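Section 4. Setting up a boarding place record

Use this section when a student has been offered a bed in the hostel and the school needs to open a record in Wovelo. The steps assume you already have a school account and that the student's enrollment record is complete. If it isn't, go back to Section 3 and finish it first.

Wovelo was set up for rural schools whose students live too far away to walk in each day. A boarding place record ties together the bed, the guardian, the fees and any support from the council or a sponsor. It has to be opened before the student moves in.

4.1 Before you start

Have the following ready:

The student's enrollment number
Name and phone number of a parent or guardian
Name and phone number of a second contact who lives within reach of the school
The signed boarding consent form
The distance letter from the village office, if the family is asking for a council place

Note: A student who is renting a room in town may apply under the same form. Enter the rented address under "Current lodging" and leave "Home address" for the family home.

4.2 Opening the record

1. Sign in and choose Students from the main menu.

2. Type the enrollment number in the search box and press Enter. Do not search by family name. Many students share one, and the list shows only the first 200 results.

3. Open the student's page and select Add boarding place.

4. Choose the hostel. Schools with one hostel will see it filled in already. The Sirnon school has two, Güler House and the older building by the road, and you must pick one.

5. Choose a room and bed. Beds shown in gray are taken or held. If a bed is gray and you know it is free, see 4.6.

6. Enter the start date. The system will not accept a date earlier than the first day of the current term.

7. Select Save draft.
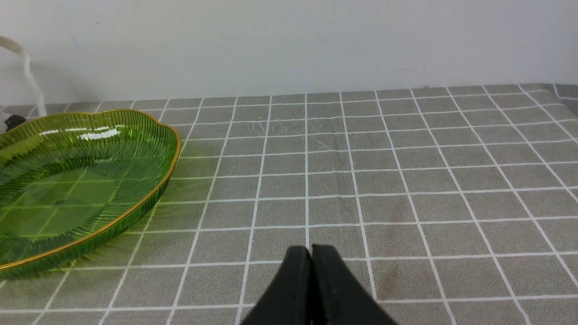

The record is now a draft. It holds the bed for six days, and after that the bed goes back on the open list. You can extend the hold once from the student's page by selecting Hold longer, which adds another six days. A second extension has to come from the district office.

4.3 Adding guardians and contacts

1. On the draft, open the Contacts tab.

2. Enter the first guardian. Phone numbers need the area code.

3. Enter the second contact. This person will be called when the guardian can't be reached, so check that the number works before you save.

4. Under Collection, mark who may take the student out of the hostel on weekends and at the end of term. A person who is listed as a contact but is not marked here will be turned away by the hostel office.

5. Upload the signed consent form. PDF and photo files are accepted. All four corners of the page must be readable.

Caution: Do not enter notes about a student's family situation, health or past discipline on the Contacts tab. Everyone with hostel access can read it. Use the Welfare tab, which is open only to the head teacher and the named welfare officer.

4.4 Fees and council support

The boarding fee is set by the school and loaded by the district office at the start of the year. In the Sirnon district it is 400 per term, paid in full or in two installments of 200.

1. Open the Fees tab and check that the amount matches the current fee notice.

2. Choose Family pays, Council place or Sponsor.

3. For a council place, attach the distance letter. The letter must be signed and stamped, and it must be no more than 90 days old on the day you upload it.

4. For a sponsor, select the sponsor from the list. If the sponsor is missing, ask the district office to add it. Schools can't add sponsors themselves.

5. Select Send for review.

Note: Parents who gave labor or building materials to the hostel may have a credit. It appears as a separate line under the fee. If a family says they have a credit and no line is shown, send the record for review anyway and write "credit to check" in the comment box. The district office keeps the materials book. 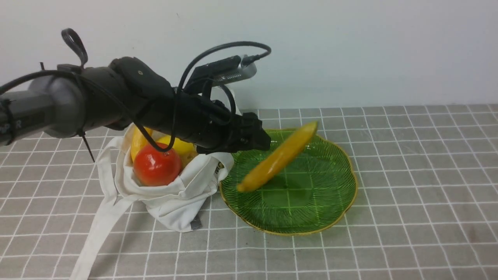

Figure 4-2. Arm above the table, beside a green plate.

4.5 Approval

Records for the Sirnon district go to Nazmiye Bozkurt, and when she is away they go to Ozan Demirtaş. You do not need to choose between them. The status on the student's page will change to one of these:

Approved: the bed is confirmed and the student may move in from the start date.
Returned: something is missing. Read the comment, fix it and send the record again.
Waiting list: the form is in order but there is no council place open. The bed is released unless the family agrees to pay for the term.

Print the approval slip and give it to the guardian. The hostel office will ask for it on the first day. A slip shown on a phone is also accepted.

Caution: Do not let a student move in on a draft. An unapproved student is missing from the night register, and the register is what staff use for the roll call in an emergency.

4.6 Common problems

The bed is gray but free. The last student's record was probably never closed. Open that record, select End boarding place and enter the date the student left.

The distance letter is rejected. Check the date and the stamp. Letters from before the village boundary change in October need to be reissued.

The guardian has no phone. Enter the village office number and tick Message only.

The student changes schools during the term. End the place at the old school first. The new school can't open a draft until this is done.

Questions about this section go to Kaisu Halonen at the Ilon support desk. Section last revised 20 October 2022.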